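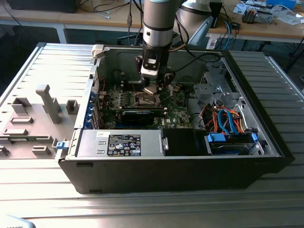

The arm stopped at 4:12 in the morning with the plate over the socket, and the line lead on the night shift went to see why.

The screen on the cart said FORCE LIMIT, AXIS Z. She had seen that one before. Usually it meant a memory stick had gone in crooked, or a case had come in from the truck with a dent in it and was sitting a little high. She looked into the case. The memory was not in yet. The case was flat on the table with the clamp tight on its corner.

She wrote the time on the sheet and pressed the yellow button to clear the fault. The arm stayed where it was. She pressed it again and the message came back.

Fondargate was a refurbishing plant. Old office desktops came in on pallets from the Alvarado warehouse, and the cells took them apart and put them back together with parts that had passed test. There had been people at those tables until February. Now there were two cells and one person at night, and the person was there for the messages.

She called the Revomier help line, because the contract said to call before touching anything. A man answered on the second ring. He sounded as if he was eating.

"Read me the number under the message," he said.

"337."

"That's a contact fault. It touched something and it didn't like it."

"It isn't touching anything. It's above the socket."

"How far above?"

She bent down and looked from the side, with her hands behind her back the way they had been taught. "Less than an inch."

"Then it thinks it's touching something," he said. "Is there anything in the socket?"

She got the flashlight off the cart. She looked for a chip already in there, or a screw, or a bit of the plastic bag the parts came in. She moved the light from one side to the other. The wrist was in the way and threw a shadow over most of it.

"I can't see all of it," she said.

"I can raise it from here if you say it's clear."

"I just told you I can't see all of it."

He waited. She could hear a keyboard.

"What I can do," he said, "is zero the sensor. That makes it forget what it thinks it's feeling. Then it'll go up on its own and you can have a look."

"And it'll go up?"

"It should go up."

She stepped back behind the tape on the floor. This was the part she told twice, later, once to the day manager and once to the woman from the insurance company, and both times she told it the same way. She said she was behind the tape. She said she had one hand on the phone and the other on the stop button, the red one, with the cover already flipped up. She had not been told to do that.

"Clear," she said. "I mean I'm clear."

The arm went down.

It wasn't fast. It went down at the speed it used for placing parts, a careful speed, and it met the socket and kept going. The case made a noise like a cookie sheet in a hot oven. She hit the button. The brakes came on with a clack and everything quit, the fans too, and she could hear the lights.

"Did it go up?" the man said.

"No."

He stopped typing.

"Are you hurt?"

"I'm behind the tape."

"Okay," he said. "Okay. Don't clear it. Leave it like that."

She left it like that. She took the power key out of the cabinet and put it in her shirt pocket and buttoned the pocket. She hung the tag on the switch and signed the tag. Then she pulled over the stool from the bench and sat down, well back, and ate half of her sandwich. It was early for it, but she was shaking some and thought it would help.

The board was bent. She could see that much from the stool. Whatever had been wrong with the arm before, there was a forty-dollar computer underneath it now that would never be sold to a school. She thought about the other cell. It was working forty feet away, same arm, same gripper, same program. She could hear it setting a part down and going back for the next one.

She got up and stopped that one too.

The man from Revomier called back at five. There was a second man on the line with him and this one did the talking.

"We understand you stopped cell two," he said. "We don't see a fault on cell two."

"There isn't one."

"Then you can go ahead and start it."

"Did you zero that one?" she asked.

"I'm sorry?"

"The sensor. Has anybody zeroed that one from where you are?"

The men talked to each other with their hand over the phone, or with the sound off. When they came back the first one was speaking again.

"There was an update to both cells at two," he said. "It changes which way is positive. On the force reading."

"Which way is positive."

"Up and down. It got the sign wrong. So when it's hanging free and you tell it to forget the weight of the hand, it adds the weight back in the wrong direction, and it goes to correct for that."

"By going down."

"By going down, yes."

"So it would've been the same if I'd had my arm in there looking for a screw."

"You're not supposed to have your arm in there."

"I know I'm not," she said. "You asked me if there was anything in the socket."

He didn't say anything to that. The second man said they would send somebody, and that until then both cells should stay off. She said they were off. He asked her to confirm it for the record and she confirmed it.

The day manager came in at six-thirty with his coat on and stood looking at the arm. He asked how many units they had lost. She told him one. He asked how many they were behind, and she said she hadn't worked it out. The order was for a company called Paltik, 2,058 machines, and the truck was coming at the end of the week whether the cells ran or not.

"You could've let two go," he said. "If nothing was wrong with it."

She took the key out of her pocket and held it out to him.

He looked at it. He looked over at cell two, where the gripper had stopped halfway across with a memory stick in its fingers. After a while he took his coat off and laid it over the bench.

"Where'd we put the screwdrivers?" he said.

They were in a box under the stairs with the wrist straps and the old work lamps. She carried the lamps and he carried the box. They set up at the far end of the room, on the folding tables from the lunchroom, and she stayed until nine and showed two people from shipping how to seat a processor. You line up the little gold triangle with the corner. Then you let go of it, and it drops in by its own weight.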